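Home Reviews Workplace Automation Kitchen and Canteen Contact

Last updated: March

Gotov Tableware Cell, reviewed after one season in a staff canteen

The Gotov cell is a bench-mounted arm with a two-finger gripper and software for sorting and stacking reusable cups and bowls. Engelbrecht sells it in a base configuration at 699 a month, service included. We looked at the unit in the Saris canteen in Zudarville, where it covers the return counter after lunch.

Setup took 2 days, most of it spent on teaching stack orders. The software stores each order as a recipe. Recipes can be edited on the tablet, but not while the arm is moving, and a changed recipe has to be reloaded by hand. The manual omits the second step.

Throughput is modest. The log for the Sunday shift we attended shows 78 items per hour, well below what a practiced person does. The arm holds that rate until the shift ends, and it does not need anyone standing next to it. Nested pieces are the weak point – two bowls pressed together are often picked as one.

Staffing is unchanged at 3 per shift, though the work has moved. Lavanya Devadiga used to stack at the counter for the full afternoon. She now clears faults, wipes the gripper pads and spends the remaining time on food prep. She rates the change as positive for her wrists and negative for conversation, as the fault tablet sits away from the serving line. Sandra Bellamy, who plans the shifts, had to add fault handling to the job description and argue for the pay grade that goes with it. Buyers should budget for that discussion.

Mixed stacks are supported. Bowl on cup on bowl is a valid recipe, and color can be used as a sorting key. Tilt tolerance is set per recipe; the default is generous and we would tighten it. 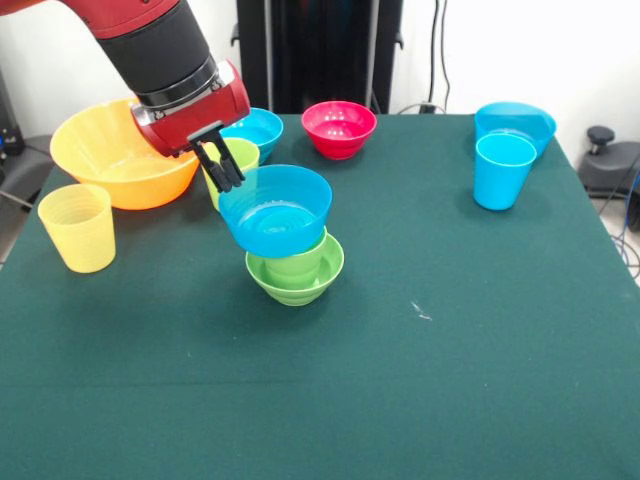
Gripper over a mixed stack: blue bowl, green cup, green bowl. The top bowl sits at a slight tilt.

Noise is acceptable at conversation distance. Spare finger pads ship from Engelbrecht only.

Recommended for sites with uniform tableware and a second task ready for the person it frees up.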